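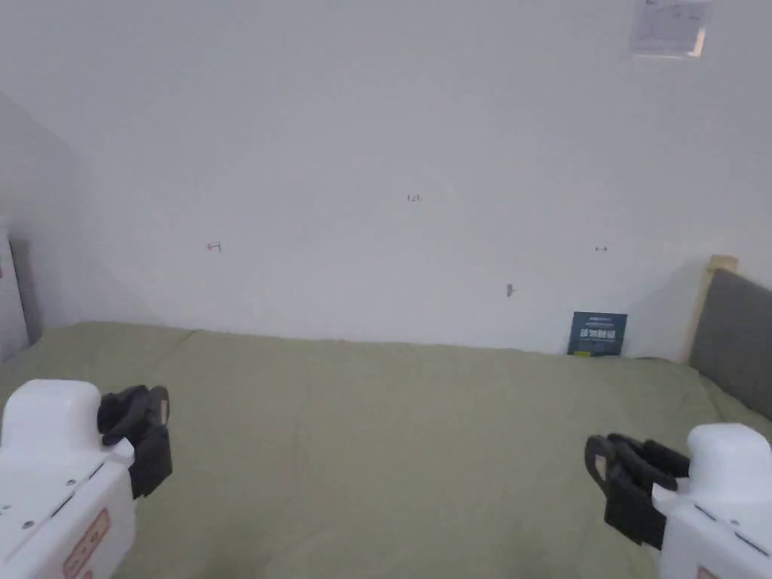 Pascal Kohlhase wrote:
> Two hours every Saturday I fold laundry on the bed, and by Sunday it all
> looks slept in. Do people on this list iron the blanket first? My wife
> says get a table. I say the bed is the table.

Re: [Heitmann-Household] Folding on the bed

Pascal, the bed is a fine table. It's just a table that gives way when you lean on it. I have folded T-shirts on mine for years and can report:

Pull the blanket flat toward you, then stop. Ironing it is for people with 200 free evenings.

Lay the shirt down and smooth from the middle out. The hem will bunch. Pull the bottom corners, both at once, or one of them wanders off to the side.
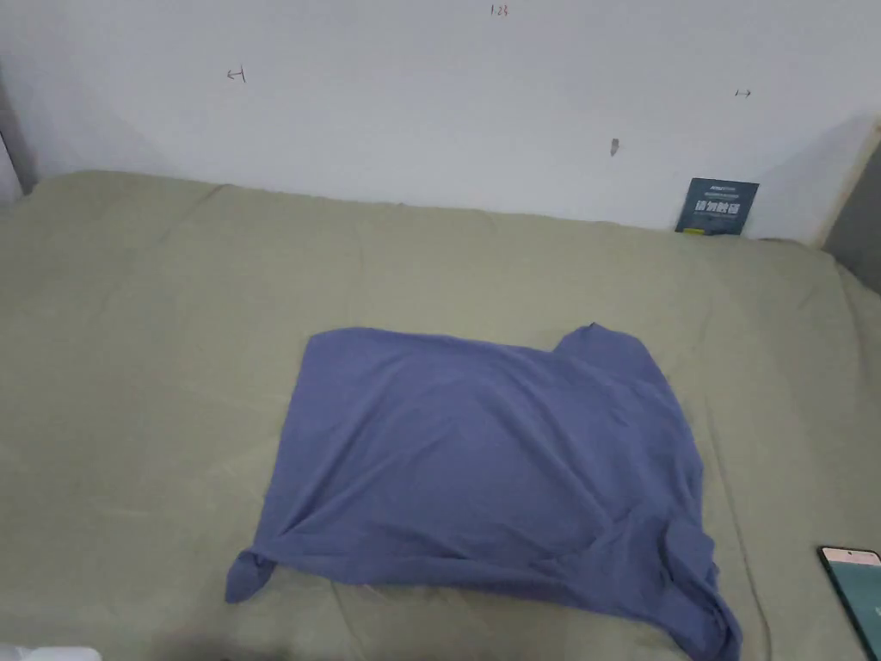
Obsa Gebretsadik
List moderator, Heitmann-Household

Check the shoulders before the first fold. A sleeve doubled under itself makes a lump that follows the shirt all the way into the drawer. Sleeves in, sides in, bottom up, and put it somewhere other than the bed.

As for your wife's table, I'd hear her out.

Obsa

Print this message | E-mail this message

Recent on this list:
Fitted sheets, part 2
Drawer dividers: worth it?
Where do the socks go (148 replies)

This site uses cookies. By continuing to read the archive you accept them.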